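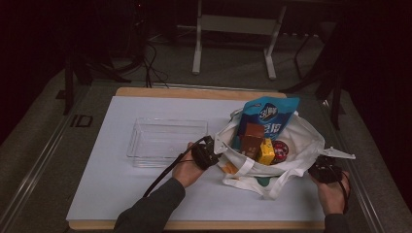 *Weiße Stofftasche mit Snacks, daneben eine leere durchsichtige Schale*

**Rundgang Teeküche und Pausenraum, Flarnach, 24. Mai 2019**

So, ich bin einmal durch alles durch, mit Taschenlampe und der alten Liste von Ginette Vachon. Häkchen heißt in Ordnung, leeres Kästchen heißt: da muss noch jemand ran!

- [x] **Feuerlöscher** – hängt, Plombe dran, Prüfplakette gilt bis September. Der Wäscheständer davor ist weg, danke!
- [ ] **Mehrfachsteckdose** – Wasserkocher (2000 Watt) und Mikrowelle stecken schon wieder an derselben Leiste. Bitte den Kocher direkt in die Wand, das hatten wir letztes Mal auch schon.
- [x] **Kühlschrank** – 6 Grad, passt gerade so. Die Dichtung unten ist etwas wellig, schaue ich mir beim nächsten Mal wieder an.
- [ ] **Fluchtweg** – die Tür geht auf, aber im Gang stehen Kartons von Orngate. Mit dem Zollstock gemessen bleiben etwa 52 cm, viel zu schmal. Sheldon Fortin weiß Bescheid.
- [ ] **Verbandkasten** – Pflaster fast alle, Schere fehlt (wer hat die?). Nachbestellung läuft über Jade Beaudoin.
- [x] **Vorräte** – trocken gelagert, nichts abgelaufen. Angebrochenes bitte trotzdem in Dosen, ich mag keine Motten.
- [ ] **Rauchmelder Raum 308** – piept beim Testen nur ganz leise. Batterie tauschen und mir kurz Bescheid geben.

Offene Punkte bitte direkt hier abhaken, mit Kürzel dahinter. Den Gang schaue ich mir morgen früh noch mal an.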